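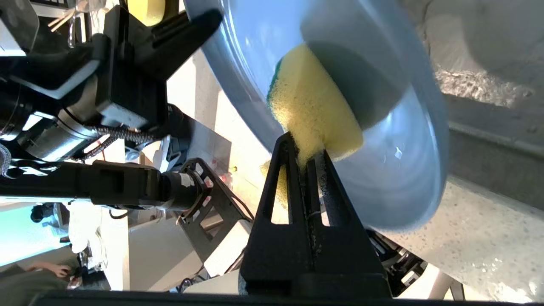 Strazds development meeting, minutes
Present: Amanuel Degefa (chair), Filipa Cardoso, Mitiku Ambaye, Elli Seppälä (minutes)
Apologies: Bezawit Endale

1. Previous minutes
Accepted with one correction. The marker library in use is Hendex, and the earlier reference to Plivari under item 4 should be struck.

2. Tracking
MA reported that board detection holds 60 frames per second on the test tablet with up to four tiles in view. With five or more it drops and the map layer jitters. Cause is thought to be the pose filter running once per tile. MA to move it to a single pass and retest at a viewing distance of 700 mm.

3. Level content
FC has 27 levels playable from start to finish. Levels 9 and 14 can be solved without rotating a tile and will be redrawn. Level file format is frozen until the January build.

4. Playtest at Barnley
Session logs contain 3,635 tile moves. ES noted that most failed attempts involved a player's hand covering the corner marker. Two options discussed: a second marker on the opposite corner, or holding the last known pose for half a second. Agreed to try the second option first. No change to printed tiles.

5. Sound
Deferred, BE absent.

6. Actions
MA: pose filter, pose hold
FC: redraw levels 9 and 14
ES: send log summary to BE
AD: confirm room for next playtest

Meeting closed 4:10 pm.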